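About us

Kandness is a small cooking school and recipe site for home cooks. We teach everyday food from the kitchens we grew up in and from the kitchens of our neighbors, and we publish the recipes so that people who live far from us can cook them too.

How we started

The school began with eight students and one borrowed kitchen behind the Arar bakery. The bakers finished their work before noon, and from two in the afternoon the ovens were ours. The first course was only about lentils. We cooked them as soup, as flat cakes, with rice, with spinach, and at the last lesson the students brought the dishes of their own families. Many of those dishes are still in our program today.

After two years we moved to our own rooms on the ground floor of the Bander building. We have a teaching kitchen, a pantry and a long table where everybody eats together at the end of the lesson. Please come hungry, as the portions are big.

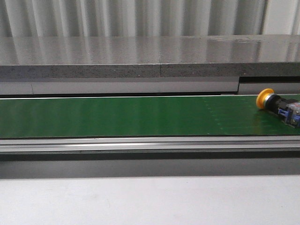
By Celeste Barrientos, founder and head teacher

I am often asked where I learned to cook. I did not go to a culinary school. I learned from my aunt, who never measured anything and was not very patient with questions. When I wanted to write down her squash stew, I had to catch the salt from her hand and weigh it before she put it in the pot. This is still how we work on recipes here: one person cooks as usual, a second person weighs and writes, and afterwards a third person cooks from the paper alone. If the third dish does not taste like the first, we go back to the beginning.

It is slow work. On the site there are now 319 recipes, and each of them was cooked in this way. Some needed five or six tries. The sesame flatbread needed eleven, and I am still not fully happy with the edges.

What we teach

Our courses have eight lessons, one each week, and every lesson takes three hours. In the fall and winter we cook with roots, cabbage, dried beans and citrus. In July we teach pickles and preserves, and this course is usually full early – please write to us in spring if you want a place.

Clifford Pelletier teaches bread and everything with yeast. He worked many years in a hotel bakery before he joined us, and he also answers the letters about dough that does not rise. The noodle and dumpling lessons take place together with Hsueh, the restaurant across the street, which also lends us its large steamers.

You do not need experience for any of our courses. You need an apron, closed shoes and a box for leftovers. Knives are here, but you can bring your own.

Our letter

Once a month we send a letter with one new recipe and a short story about where it comes from. It has 2,264 readers at the moment and it is free. Readers often answer with the version from their own home, and with their permission we print some of these in the next letter.

Visiting and contact

The kitchen is open for visitors before the evening lessons, from four to five. You can look at the rooms, taste what is on the stove and ask about the courses. For groups, please write to us first through the contact form.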